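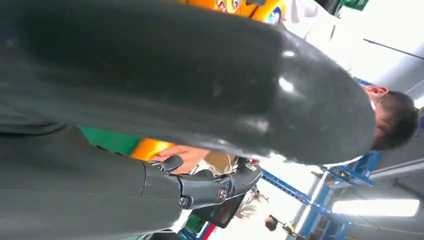 Home Posts Club diary About Contact

Left hand, right hand, bottle

August 31, 2026

Quick one tonight, back on the early bus tomorrow and I've still got a bag to pack. But I said I'd write up the end of summer school and if I leave it till term starts it won't happen.

So. Final fortnight at Grisau. Our project was bottle handling, which sounds dull and on paper is dull. Pick up a bottle lying on its side, tip it, put it down again facing the other way. Do it with two hands. Do it again. The Flakarcombe lot got sorting screws and I was jealous for all of one morning, then I saw the screws.

We were aiming for 600 clean goes by the last day. A clean go means no drop, no squashed bottle, no human fingers in the way at the wrong moment. Fingers in the way at the wrong moment was mostly me. I have a habit of reaching in to straighten a bottle that's nearly right, and nearly right is fine, leave it alone. Got told this a lot. It's in my notes three times, underlined.

What I hadn't understood before August is how much of this is setting the table. Where the bottles lie, which way the caps point, how close is too close. If two bottles touch the hand goes for the gap between them and shoves both. Or it gets one and drags its mate along. We wrote a layout sheet with 22 starting positions and by the second week I could do them from memory, could probably still do them now.
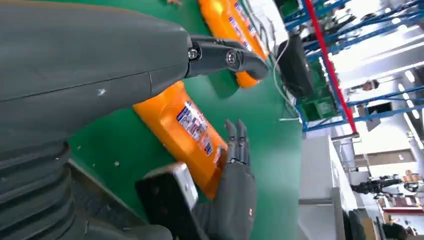

Hand going in, two orange bottles on the green top.

Labels were a surprise. The camera side of things (not my bit, I only did the table and some of the hand tuning) was happier with the label up than with the label down. Plain orange plastic is apparently a bit of a blank to it. So then we had to make sure we weren't only ever doing label up, or we'd have cheated ourselves. Half a day lost rewriting the sheet. Worth it I think, though I grumbled.

Grip force - ok this is the part I wanted to get down before I forget. Our first setting was far too strong. You'd hear the plastic creak and the sides went in, then on letting go it popped back out and the bottle rolled off. We went down in small steps, and each step meant the whole set again from the top. Slow. My partner on the bench kept a tally in biro on the back of her hand becuase the notebook was always under something. The setting we ended up with is lower than any of us would have guessed, and the trick was closing the thumb last. Fingers first, let them settle, then thumb. Same as you'd pick up an egg box.

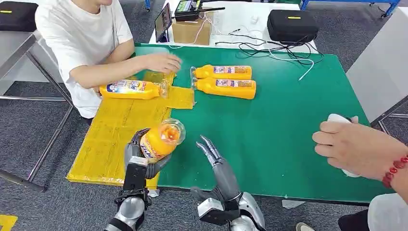
Tilting was harder than lifting. Once it's up in the air you want to turn the wrist and the elbow wants to come too, and if the other hand is hanging about nearby they get in each other's way. We parked the spare hand open and a bit off to the side, and that sorted most of it. Not all. There's a bad spot towards the near corner which we never fixed, and it's gone in the handover as a known problem. Sorry to whoever gets it.

Other bits:

- Giraldo sheets are much nicer to tape down than the stuff we had at Lerkow last year. Corners still lift.
- Bring your own pen. Bring two.
- Eat before the afternoon session, not during.
- Log the failed goes as well. We didn't for the first two days and I wish we had.

We finished on 11 short of the target, which stung a bit. Somebody worked out we'd have made it if not for the label rewrite and I chose not to hear that. The write up is meant to be 2000 words and I've done the title and the bit about the thumb. Due second week of term so there's time, sort of.

Would I go again - yes, if they'll have me. I'd ask for the same bench too. Want another crack at that corner.

Right, packing. Will put the layout sheet up when I've typed it out properly, my handwritting is no use to anyone.

Recent posts
Lerkow open day, the short version
What I packed for Grisau and what I should have
Soldering, week two, fewer burns
Screws: a visit to the Flakarcombe bench
Old notebooks, new notebooks

Older posts Newer posts Back to top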